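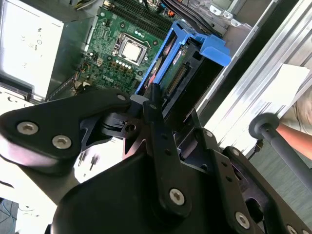
The repair shop Salehi takes in old office computers, and most of them arrive in December, when companies clear their rooms before the new year. The owner has done this work for 16 years, and she still begins every machine in the same way, with the side off and the power lead out. "First I look, and I keep my hands in my pockets," she told me. On a Dell board like the one she talked me through, the processor sits in the open in its metal frame, with the memory slots beside it and the hard drive in a bright blue caddy. She likes the blue very much. "Somebody decided that the part you may pull should have a colour. I would like to shake hands with this person."

I asked her what goes wrong most often. She thought for a while and then said dust, and after dust, impatience. People bring her a computer which they have already opened at home, and a small connector has been pulled by its wires. "The wires are thin. You must hold the plastic, even if your fingers are too big for it. My fingers are also too big."

Last year the shop received 1189 computers and could sell 768 of them again, mostly to families and to two schools in Flello. The others were taken apart for pieces. She keeps the good power supplies on one shelf and the doubtful ones on another, and she admitted that the second shelf is longer. 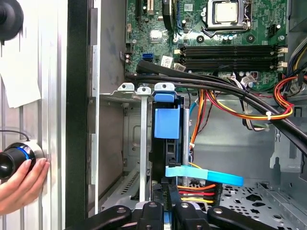 Cables are the subject on which she has the strongest opinions. In her first job, at a firm called Clelura, she had to tie every lead before a machine could leave the bench, and her boss cut the ties off again when they were not straight. "I was angry each evening. Now I do the same to my own work." She spends nearly 20 minutes on the cables of one computer, although the customer will probably never open it.

Does she think people will still repair such machines in ten years? She did not want to answer this. She said that the newer ones are smaller, with more parts fixed to the board, and that she buys fewer of them. Then the telephone rang. It was a customer from Foka who wanted to know if his old drive could be read, and she told him to bring it before five o'clock.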